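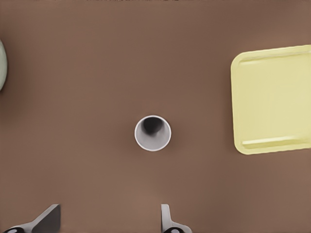
Why Does an Echo Come Back?

Have you ever shouted "HELLO!" into a tunnel and heard the tunnel shout back? Echoes are one of the best free toys in the world, and once you know how they work you'll start hunting for them everywhere (sorry, parents).

Sound is a wiggle

Put your fingers on the front of your throat and hum. Feel that buzz? Your vocal cords are shaking back and forth very fast. When they shake, they push on the air next to them. That air pushes on the air next to it, and so on, all the way across the room to somebody's ear. Scientists call this shaking a vibration, and the push that travels through the air is a sound wave.

The air itself doesn't rush across the room. Think of a long line of kids standing shoulder to shoulder. If the first kid gives a gentle bump, the bump goes all the way down the line, but everybody stays in their own spot!

Bouncing back

What happens when a sound wave runs into a wall? Part of it soaks in, part of it may pass through to the other side, and part of it bounces off like a ball. The part that bounces and comes back to your ears is the echo.

Hard, smooth things such as brick, rock and tile are terrific bouncers. Soft things like blankets, curtains and thick carpet are full of tiny spaces where the wiggles get lost. Fresh snow does the same thing, and that's one reason the world sounds so hushed after a big snowfall.

So why doesn't your bedroom echo?

It does, a little! But your bedroom walls are so close that the bounced sound gets back almost right away, and your brain mixes it together with the first sound. To hear a clear, separate echo you need to stand pretty far from the wall. Try 40 big steps from the side of a large building and you should have plenty of room.

Sound zips through air at a little more than 1,100 feet every second. That's much faster than a car on the highway, but far slower than light. It's why you see the lightning first and hear the thunder later. For every 5 seconds you count between the flash and the boom, the storm is close to one mile away. (Do your counting indoors, please!)

The echo hunt at Nollberg

Last July our reader Lensa Nigatu went echo hunting with her uncle, Gadisa Workneh, in the old stone quarry at Nollberg. They stood on the visitor path and clapped two wooden blocks together. The far wall is 235 yards away, and Lensa said it felt like waiting forever for the clap to come home. Can you see why? The sound had to go all the way there and all the way back, so it traveled 470 yards. That takes more than a second!

Lensa also tried singing, whistling and barking like a dog. The blocks won. A short, sharp sound makes the easiest echo to hear, while a long note is often still going when its own echo shows up and the two get jumbled.

Animals got there first

Many bats use echoes to find dinner in the dark. They make squeaks too high for people to hear, then listen for the squeaks that bounce off moths and mosquitoes. Dolphins do it underwater with clicks. This trick is called echolocation (say it: ek-oh-loh-KAY-shun). A bat can tell where a bug is and which way it is flying, all while zooming along itself. Wow!

Try it yourself

You will need two long cardboard tubes, a ticking clock or timer, a hardcover book and a helper.

Lay the tubes on a table so they make a V shape, with the point of the V near the book but not touching it. Stand the book up like a wall. Put the clock at the open end of one tube and your ear at the open end of the other. Can you hear the ticking? Now have your helper take the book away, then put it back. Next, swap the book for a folded towel. Which one bounces the sound best? Write down your guess before you listen!

Words to know

Vibration: a fast back-and-forth shaking.
Sound wave: a vibration traveling through air, water or something solid.
Absorb: to soak up.
Echolocation: finding things by listening for echoes.

Filed under: Science for Kids, Sound and Hearing

© January 2026 Brundorska Young Readers | Contact us | Back to top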